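Bernwood Worktop Care Kit for marble and other soft stone

Code 642. In stock. £30 including postage to mainland UK.

I put this kit together after my own kitchen went in and I spent the first month terrified of lemons. Marble is lovely stuff but it's soft, and it doesn't get on with vinegar, wine, tomato or most of the sprays under your sink. I tried all sorts (some of them quite daft) and these are the bits I kept using.

What you get

Stone soap, 500 ml, unscented
Bernwood sealer, 250 ml
Polishing powder for dull marks, small tub
4 cotton cloths, hemmed
A printed card with the instructions, big type

The soap is for every day. A capful in a bowl of warm water, wipe, then buff with a dry cloth. I do mine last thing at night with the radio on and it takes no time at all. The bottle lasts for ages — I'm still on the one I opened in the spring!

The sealer goes on with a cloth, thinly, and comes off again before it dries. Please do a test patch behind the kettle first. Pale stone can go a shade darker and you'll want to know that before you've done the whole run. It slows stains down, so you get time to find a cloth, but it won't stop acid leaving a dull ring. For those there's the powder, a damp cloth and a bit of elbow grease.

Will it work on quartz or laminate? The soap is fine on both. Leave the sealer off, it'll just sit there and go smeary.
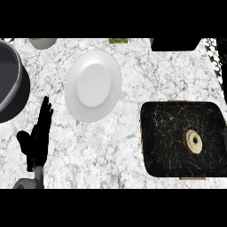 Meenakshi Thampi

White marble with soft grey veining is what most of you write to me about, and it's the one I'd choose again. The veins hide crumbs a treat. They don't hide turmeric, so if you've had a spill, blot it (don't rub) and use the soap straight away.

Refills of the soap and sealer are sold separately, and if you've got an Ostrowski pump bottle at home the soap refill pours straight into it. Spare cloths come in packs of 4.

Orders placed after 30/12/2023 go out in the new boxes, same contents. Returns are fine if the seals are unbroken.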